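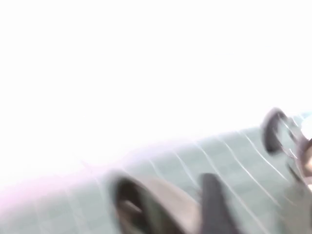

Figure 4-1. Wrist view with heavy motion blur. The upper part of the picture is blown out to white.

4. Wrist cameras and fingers on the Trivau cell

The Trivau quick-start sheet says the wrist cameras set themselves up. They do set themselves to something. Whether it is any use to you depends on your wall, your lights and how shiny your test objects are, and the sheet doesn't ask about any of those. Do this section by hand the first time, and again after any finger change.

You will need the hex key from the Jalo finger kit, a soft cloth, the kettle, the pot, the lid and the lid stand.

4.1 Exposure

1. Put the arm in Hold. Open the camera page and turn Auto Exposure off. The Flunden software turns it back on after an update, so check the box even if you remember clearing it.
2. Aim the wrist at the tablecloth with plenty of wall in the view.
3. Lower the exposure until the white grid lines are plain against the green, all the way up to where the cloth ends.
4. Jog the arm at the speed you mean to run, and save a still while it moves. If the fingers or the grid lines smear as in Figure 4-1, shorten the exposure again and add light.
5. Save the setting under a new name. "Default" gets overwritten.

Note: The software gives each camera a focus score. We have seen a passing score on a view nobody could have picked a handle out of. Look at the still.

4.2 Wrist cable

A cable that clears everything in the home pose proves very little. Check it where the wrist is turned hardest. 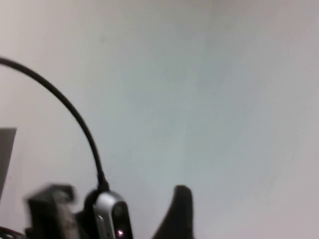
6. Jog the wrist slowly to the end of its travel, first one way and then the other, and watch the loop of cable the whole time. It should keep a soft curve and never pull straight.
7. Stop and look at the strain relief collar. The bend should begin past the collar. If the cable kinks right where it leaves the collar, let out more slack at the next clip up the arm.
8. Check that the loop can't drop between the fingers or swing across the lens. Try this with the gripper open as well as closed.
9. Look for the indicator light. A lit indicator means power. The start-up sheet calls it "camera ready," but ours has stayed lit with the data line unplugged.

CAUTION: Keep your hands out of the gripper while jogging. Hold stops the arm. It does not stop the fingers.

4.3 Grip on polished steel

The Nair grip table lists one force for "metal cookware." Treat that as a place to start. A round, polished kettle gives flat jaws very little to hold, and the table makes no mention of shape. Keerthana Iyer reworked the steps below in December after going through our drop log, and they have held up better than the table.

10. Wipe the jaws and the steel with the dry cloth. Fingerprints matter more than you would think.
11. Empty the kettle. Close the jaws on the upper part of the body and lift it a little way off the cloth.
12. Tilt it slowly and hold for 30 seconds.

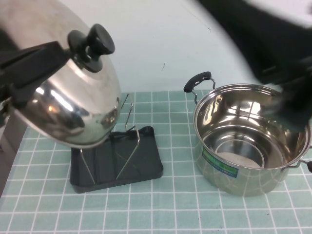
13. Watch the line where the jaw meets the steel. Any creep counts as a fail, however small. Raise the force by one step and start again from step 10.
14. Repeat until you have 6 clean holds in a row. The guided setup asks for 2, which in our experience a bad grip can manage by luck.
15. Move the other arm well away from the pot before you set the kettle down. Don't lean on collision checking for this. It knows about the arms, but it has no idea how far the pot handles stick out.

CAUTION: Never run the tilt test with water in the kettle.

4.4 Lid check

Leave the lid for last. If a camera setting is going to fall apart, it will be on curved, mirror-finish steel.

16. Bring the wrist in over the underside of the lid and stop before the finger touches.
17. Open the still at full size. You should be able to find the center screw and make out the cross slot in its head.

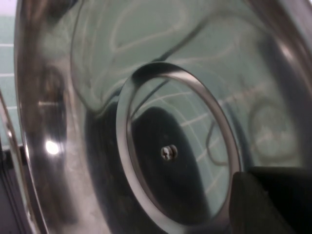

Figure 4-2. Underside of the lid, with the screw inside the center ring, a glare spot on the rim at left, and a gripper finger at lower right.

18. A small glare spot on the rim is acceptable. If glare covers the ring or the screw, move the lamp and leave the exposure alone.
19. Turn on the edge overlay. It will probably draw edges along the reflected grid lines as well as the real rim. Raise the threshold until the reflected ones drop out, then make sure the rim is still there.
20. Save, restart the cell, and open the camera page again to see that your settings survived. Recheck them after about 12 hours of running.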